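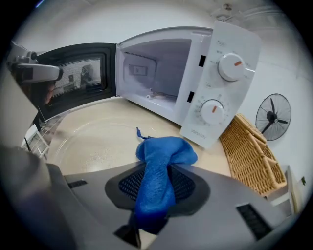 Brorisville Household Tasks Group
Minutes of the data collection meeting, March

Present: Maribeth Samonte (chair), the collection leads for Flokden and Layug, two annotators, one person from training (by phone), notes by the Layug lead.
Apologies: the hardware lead.
Started 10.05.

1. Minutes of the last meeting
Agreed with one correction. Under item 4, "wipe" should read "wipe and return". Maribeth has changed the copy on the shared drive.

2. Numbers so far
The microwave cleaning task now has 513 recorded episodes. After checking, 483 are kept. The other 30 were thrown out: 18 for lost tracking on one of the grippers and 12 where the person stopped part way through to ask a question. Training said this is enough to begin a first run but would like the set to be more mixed before anything is compared with the drawer task.

The Flokden lead asked whether the 12 stopped episodes could be trimmed and used as short clips. Training would prefer not to mix them in. They will be kept in a separate folder and not deleted.

3. Microwave cleaning task
There was a long talk about what counts as one episode. At Flokden an episode has been starting with the door already open. At Layug it starts with the door shut and the cloth on the table. Both are useful but they have been filed under the same task name, and the annotators have been sorting them by eye.

Agreed:
Door shut at the start is "microwave full". Door open at the start is "microwave inside".
An episode ends when the cloth has been put down and both grippers are clear of the oven.
The oven is unplugged for all recording, at both sites.

The glass plate was discussed again. Some people clean it in place, some take it out and lay it flat in front of the oven. Maribeth said both ways are normal in a kitchen and she does not want one of them banned. Training agreed, provided the note typed in at the start says which it is. Where the plate comes out, the small metal part under it must be left where it is. It was knocked off its seat at Layug and the next few episodes had to be done again.
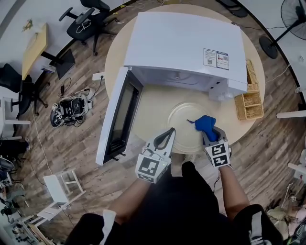

The annotators asked for slower hand movement over the plate. When the cloth is picked up quickly it is hard to mark the moment the fingers close on it, and two people marking the same episode have been disagreeing. The collection leads will ask for a short pause after the grasp. Training does not want a long pause, as the model may learn to wait.

Cloth: the blue ones are fine. They bunch up in the fingers and hardly ever slip. Training would like other colours and at least one thicker cloth so that the set does not depend on blue. Layug lead to buy.

4. Head view and gripper view
The two views were out of step in part of the February recordings. The cause was the clock on one laptop. It has been put right and the start check now shows both clocks side by side. If they differ, the person recording should stop and restart both before going on.

Lead from Flokden reported that taller people tend to look past the oven and the plate drops to the bottom of the head view. Agreed to try a higher table before changing the angle of the head camera. To be looked at again next month.

The markers on the grippers should be wiped at the start of each session. Several have picked up finger marks and a scratched one at Flokden needs replacing.

5. Background
Training asked how much the surroundings should change between episodes. After some discussion it was agreed to leave the room as people find it and to move the things beside the oven every 20 episodes or so. Baskets, racks and the like can stay on the table as long as the door can open fully.

6. Cemar
Cemar has offered the use of a kitchen for one week in April. It has a built-in oven at chest height, which neither site can offer. Maribeth will visit first and measure the space in front of it. No decision on who goes until she has reported back.

7. Any other business
The episode names on the drive are still a mixture of old and new style. The annotators will rename the old ones once item 3 has been written up, to save doing it twice.
Spare batteries for the Layug grippers have arrived.

Actions
Maribeth: write up the two task names and send to both sites. Visit Cemar.
Layug lead: buy cloths. Find a higher table.
Flokden lead: replace scratched marker. Pass on the note about pausing.
Annotators: move the 12 stopped episodes to their own folder.
Training: first run on the 483, results to the April meeting.

Closed 11.20. Next meeting in April, same room, 10.00.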